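第3章 天板の取り付けと表面の手入れ

この章では、Vundlow作業テーブルの天板を脚部に固定し、付属のKosardオイルで表面を仕上げ、日常の手入れをするまでの手順を扱います。脚部の組み立てが済んでいない場合は、先に第2章を終えてください。壁付け金具を使う設置は第5章にまとめてあります。

対象となる天板は、長さ1,641 mm、奥行79 cmの標準サイズです。短尺サイズをお使いの場合も手順は同じですが、中央の補助金具（部品番号418）は使いません。

3.1 作業を始める前に

天板は梱包を解いたあと、設置する部屋に平らに置き、室温と湿度になじませてください。目安は丸2日です。暖房機の正面や、窓を開け放した部屋には置かないでください。立てかけたまま置くと反りの原因になります。

用意するもの
・プラスドライバー（2番）
・六角レンチ（付属）
・毛布または厚手の段ボール
・毛羽の出ない綿布 数枚
・紙やすり 240番、320番
・Kosardオイル（付属の缶）
・ゴム手袋
・水を入れたふた付きの金属容器（使用後の布を入れるもの）

注意：天板は重量があります。持ち上げ、裏返し、脚部への載せ替えは必ず二人以上で行ってください。

3.2 天板を脚部に固定する

1. 床に毛布を敷き、天板の表面を下にして置きます。裏面には下穴が開いています。

2. 脚部を逆さにして天板に載せ、金具の長穴と下穴の位置を合わせます。長穴は、木が季節によって伸び縮みする分を逃がすためのものです。ねじが長穴の中央に来るように調整してください。

3. 四隅のねじを手で2回転ほど締めます。この段階では本締めをしません。

4. 補助金具418を中央の下穴に合わせ、同じように仮止めします。金具の刻印が手前側を向いているのが正しい向きです。

5. 残りのねじを仮止めし、全体のがたつきがないことを確かめます。

6. 対角の順に本締めします。電動ドライバーを使う場合はトルクを最も低い設定にし、最後のひと締めは手で行ってください。

7. 二人で両端を持ち、テーブルを横倒しにしてから起こします。脚の先だけに重さがかかる起こし方はしないでください。

8. 脚の先のアジャスターを回し、水平を出します。水準器は長手方向と奥行方向の両方に当ててください。

注：下穴以外の場所にねじを打つ場合、ねじの先が裏面から19 mmより深く入らないようにしてください。下穴を開けずに打ち込むと割れることがあります。

注意：長穴に木工用接着剤を流し込まないでください。接着剤で固定した天板の割れは保証の対象外になります。

3.3 初回のオイル仕上げ

天板は工場で下塗りをした状態で出荷されています。乾いた物を置くだけならそのまま使えますが、水や食品を扱う前に、次の手順で仕上げ塗りを行ってください。

1. 固く絞った布で表面を拭き、完全に乾かします。

2. 240番の紙やすりを当て木に巻き、木目に沿って軽くかけます。木目を横切る方向にかけると、オイルを塗ったあとに傷が目立ちます。

3. 320番で同じようにかけ、粉を乾いた布で取り除きます。掃除機を使うときはブラシ付きのノズルを付けてください。

4. 缶をよく振り、少量のオイルを布に取ります。天板に直接注がないでください。

5. 端から一列ずつ、木目に沿って薄く塗り広げます。木口（板の端面）は吸い込みが多いため、表面よりやや多めに塗ります。

6. 15分ほど置き、乾いた布で余分なオイルをすべて拭き取ります。べたつく箇所が残っていると、その部分だけ乾きが遅くなります。

7. 一晩乾かし、手順4から6をもう一度繰り返します。

8. 2回目のあとは、さらに一晩置いてから物を載せてください。重い機器や花瓶は、1週間ほど待ってからにします。

警告：オイルの付いた布は、丸めて放置すると自然に発熱し、発火するおそれがあります。使用後はすぐに水を入れた金属容器に浸し、お住まいの自治体の区分に従って処分してください。

注：オイルの色はWeltinik脚部の塗装に影響しませんが、垂れた場合は乾く前に拭き取ってください。布張りのTolentinoスツールを同じ部屋で使っている場合は、作業中は別の部屋に移してください。

3.4 日常の手入れ

・汚れは固く絞った布で拭き、続けて乾拭きします。
・油汚れには薄めた中性洗剤を使い、水拭きで洗剤を残さず取ります。
・塩素系漂白剤、アルコール、メラミンスポンジは使わないでください。
・こぼれた水は、見つけたらすぐに拭き取ってください。コーヒー、赤ワイン、醤油は特に染み込みが早い液体です。
・熱い鍋は必ず鍋敷きの上に置きます。
・濡れた鉄製品を置いたままにすると、黒い染みができることがあります。

オイルの塗り直しは、半年に一度を目安としてください。水滴を落としても玉にならず、すぐに広がるようになったら、時期にかかわらず塗り直しが必要です。塗り直しの手順は3.3と同じですが、やすりは320番だけで足ります。

3.5 日光と容器の跡

明るい色の木は、光が当たると少しずつ色が変わります。窓際に設置すると、光の当たる部分と陰になる部分で色の差が出ます。差を抑えるには、次のようにしてください。

1. 設置後の最初の3か月は、天板の上の物をときどき動かします。透明や半透明の容器の下も例外ではなく、置いたままにすると底の形に色の差が残ることがあります。

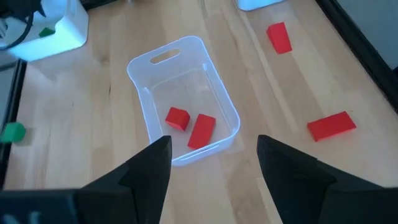 2. 日差しの強い時間帯は、薄手のカーテンを引きます。遮光カーテンである必要はありません。

3. 底の平らな容器には、フェルトかコルクの敷物を使います。ゴム製の敷物は、ゴムの成分が木に移って変色することがあるため、使わないでください。

4. 跡がついてしまった場合は、物をどけて数週間様子を見ます。光による色の差は、多くの場合、次第に目立たなくなります。

注：6月など湿度の高い時期は、容器と天板の間に湿気がこもりやすくなります。数日に一度は持ち上げて風を通してください。

3.6 困ったときは

天板がわずかに反った
ねじを半回転ゆるめ、テーブルの上下両側に風が通る状態で1週間ほど置きます。戻ったら締め直してください。戻らない場合は無理に締め込まず、販売店に連絡してください。

表面がざらつく
水拭きで木の繊維が立った状態です。320番の紙やすりを木目に沿って軽くかけ、オイルを薄く塗ります。

白い輪じみができた
乾いた布で軽くこすり、一日置きます。残る場合は、じみの部分だけでなく板の幅いっぱいにやすりをかけ、オイルを塗り直してください。部分的に塗ると境目が残ります。

オイルがいつまでもべたつく
塗りすぎです。布に少量の新しいオイルを付けて表面をなじませ、すぐに乾拭きしてください。気温の低い部屋では、乾くまでに通常の倍近い時間がかかることがあります。

小さな割れが木口に出た
乾燥によるもので、幅が名刺の厚さ程度であれば強度に影響はありません。オイルを割れの中まで染み込ませ、加湿器などで室内の乾燥を抑えてください。割れが伸びていくときは、長さを測り、写真を添えてお問い合わせください。

3.7 交換部品

補助金具418、固定ねじ一式、アジャスター、Kosardオイルの小缶は個別に注文できます。注文の際は、天板裏面の右奥に貼ってあるラベルの製造番号をお知らせください。ラベルがはがれている場合は、購入時の納品書でも確認できます。

本章の改訂：2026年4月5日
編集担当：Aitana Paredes
前の版からの変更点：3.3に布の処分についての警告を追加。3.5を新設。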